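The Folding Lessons

My aunt ran a dry cleaner's for most of my childhood, so I grew up thinking of folding as the thing adults did with their hands while they talked. You'd stand at the counter and she'd be telling you about somebody's divorce, and a pile of shirts would be getting shorter on one side and taller on the other, and she never once looked down. I thought about her a lot in the weeks I spent hanging around Clindine, a laundry and linen service on the far side of Burken, where the folding is slowly (very slowly!) being handed over to machines.

I say slowly because I'd gone in expecting a row of robot arms, and what I got on my first Wednesday was a break room with a broken toaster and a lot of women arguing over the radio. Clindine does sheets and towels for small hotels, plus a wash-and-fold business for regular people, the kind who drop off a bag before work and want it back by supper. The sheets have been half automated for years. There's a long flatwork ironer that takes a wet sheet in at one end and spits it out smooth and quartered at the other, and it's so old that everybody calls it Horgan, after the man who used to own the building. You feed Horgan, you catch Horgan, and you don't wear bracelets near Horgan. That's the whole training, as far as I could tell.

Clothes are a different animal. A sheet is a rectangle and stays a rectangle. A sweater comes out of the dryer as a lump, and every lump is new. Ningsih Pattinasarany has worked in the wash-and-fold room longer than anyone, and when I asked her how she knew where the sleeves were in a lump she looked at me with real pity. "You pick it up," she said. "Then you know."

That, as the people at Eltik will tell you, is the trouble. Eltik makes the folding system Clindine is trying out, and it's learning from people. Somebody holds a gripper in their hand, a chunky thing with two plastic fingers and a camera, and they do the chores with it. Pick up the shirt, lay it flat, bring the sleeve in, let go. The camera takes in what the fingers are doing, and enough of those recordings, from enough people in enough places, go into teaching a robot to do the same job with the same kind of fingers. A good chunk of the work gets done in ordinary homes, on beds and couches and kitchen tables, with whatever clothes are lying there. A robot that has only ever met a hotel towel on a steel bench isn't going to know what to do with your cousin's winter coat.

So there's a new kind of shift on the board at Clindine now. It's called collection, and the folders can sign up for it in place of a morning on the tables. Ningsih signed up first, which surprised everyone, her included. She told me she figured that if a machine was going to fold like somebody, it might as well fold like her. (She also told me that the way her coworker does fitted sheets is a disgrace and she did not want it getting into the computer.)

I got to try the gripper myself. I'm a decent folder! I have opinions about T-shirts! And I was terrible. The first thing you lose is your fingertips. You don't notice how much folding is just rubbing two layers of cloth apart with your thumb until you don't have a thumb, you have a pair of flat yellow fingers that open and close, and they'll happily grab both layers, or the layer and the blanket underneath, or nothing. I spent most of ten minutes on one pair of sweatpants. Ningsih took the gripper away from me and did them in three moves, then shook them out again so I could have another go, which I think was meant kindly.

What she'd worked out was that you stop trying to do it the way your hands do it. You pinch lower than feels right. You let the cloth hang so its own weight pulls it straight, and you set it down edge first. With something bulky you go for a corner or a hem and leave the thick part alone. She'd figured out all of this by herself, and by the time I came along she was showing the others, and the Eltik trainer had started writing it down.

One goal on the sheet by the time clock is 500 folds, and by April the room had put in 3432 of them altogether. The number is written up in green marker. I asked whether there was a prize and was told there'd been a cake.

Now, the part you've been waiting for, and I'd been waiting for it too. Does anybody lose their job? I asked everyone, and I got a different answer every time, sometimes from the same person. The manager says no, and I believe that she believes it. She's been short two folders since last summer and can't fill the spots, and she'd like the robot to take the towels so that people can do the fussy stuff that customers will pay more for. The people on the tables mostly shrug. A couple of them are worried and said so, on the condition that I not say which couple. One of the younger women pointed out that the collection shift pays the same as folding even though it's teaching, and in her last job the person who did the teaching got a bump. I wrote that down and underlined it. It came up at the next staff meeting too, I heard, and the manager is "looking into it," a phrase that got a big laugh when it was repeated to me over the dryers.

And there are changes you wouldn't think to ask about. The room is quieter on collection mornings. Normally there's talk going from the minute the first dryer buzzes, the way there was at my aunt's counter, hands going on one track and mouths on another. With the gripper you have to look. You can't tell a story about your sister-in-law and also line up a hem between two plastic fingers, or at least I couldn't, and Ningsih says she can't either, not properly. She misses it a bit. On the other hand, her wrists feel better. She used to go home with them in braces after a heavy day, and the gripper uses more of the elbow and shoulder. It has its own aches, but they're new ones, and she says a new ache is almost a vacation.

There's also the matter of being watched, though it's more the cloth and the room that get watched than the person. Still, if you're recording in somebody's bedroom, the bedroom comes along. One of the folders cleaned her whole apartment before her first home session and then was told to please mess it up a little. She's still mad about that.
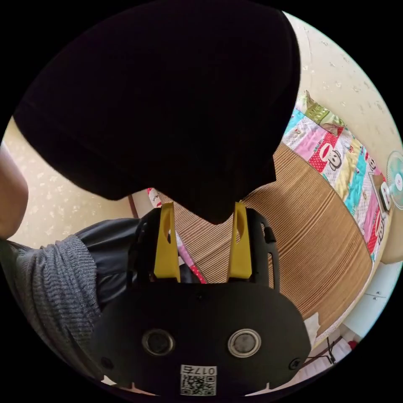

Black cloth, likely a garment, yellow fingers: handling it with a hand-held gripper, with a bamboo or reed mat and a monkey-print quilt behind.

Dark clothes, I learned, are the ones everybody grumbles about. Black on black, you can't see where one fold ends and the next starts, and if it's hard for a person it's no picnic for a camera. Ningsih's trick at the table is to run her palm across and feel for the seam. With the gripper she tilts the whole thing toward the window and goes by the shine. She'd like it noted that she came up with that one as well.

The robot itself arrived toward the end of my visits. One arm on a cart, parked between the folding tables and the sink. It did hand towels. I stood there with my coffee and watched it pick one up, think about it, put it down, pick it up again and fold it in half, a bit crooked. It then did another. In the time it took, the woman next to it had finished a stack and gone to get more. The Eltik people had it down for 100 towels that day and it got through them, sometime after lunch, with a person stepping in whenever it picked up two at once.

I asked Ningsih what she thought of the folding. She walked over, picked a towel off the robot's pile, turned it over and looked at the corners.

"That's how I do the corners," she said. Then she refolded it, put it back on the pile, and went to see who'd changed the radio station.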